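Stiltham solar co-op signs up its first 126 homes

By Maëlle Beaudoin
May
14 shares | 2 comments

The Stiltham Community Energy Co-op has enough members to go ahead with its solar array on the old Hrytsenko dairy land. Membership stood at 126 households when the first sign-up period closed. The co-op needed 100 to keep its lease.

Jummai Ajayi, who chairs the board, told members that ground work will start once the county approves the access road. Lavia Electric has the contract for the panels and the grid connection. Each share costs $200, and households can pay in four parts.

Wendy Kettle asked whether renters could join. They can, as long as the power bill is in their name.
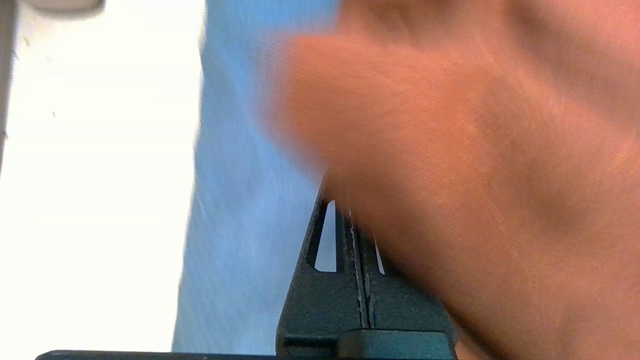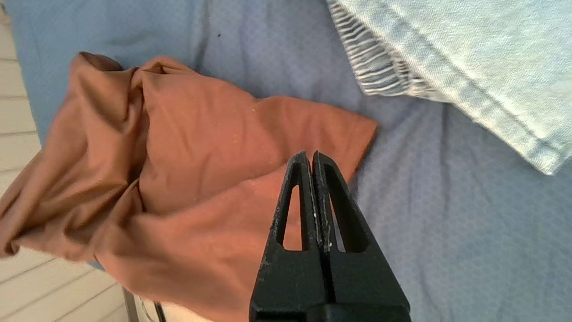
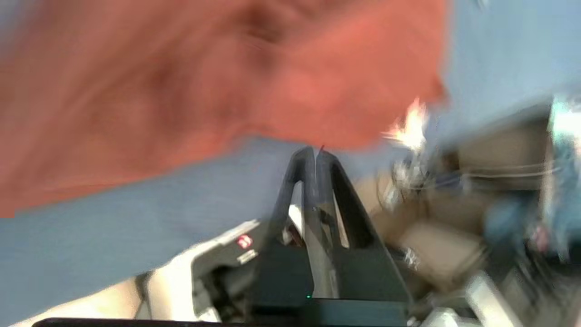
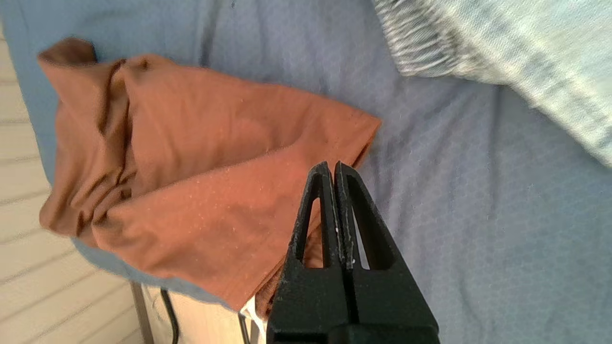
The second sign-up period is open now. Forms are at the library desk and should go back to Ebuka Ezeani, P.O. Box 2605. Members who move out of the county can sell their share back at the price they paid.

Recent items
Ollow substation work moved to fall
Heat pump rebates: what to send in
Meeting notes, Tiruwork Tilahun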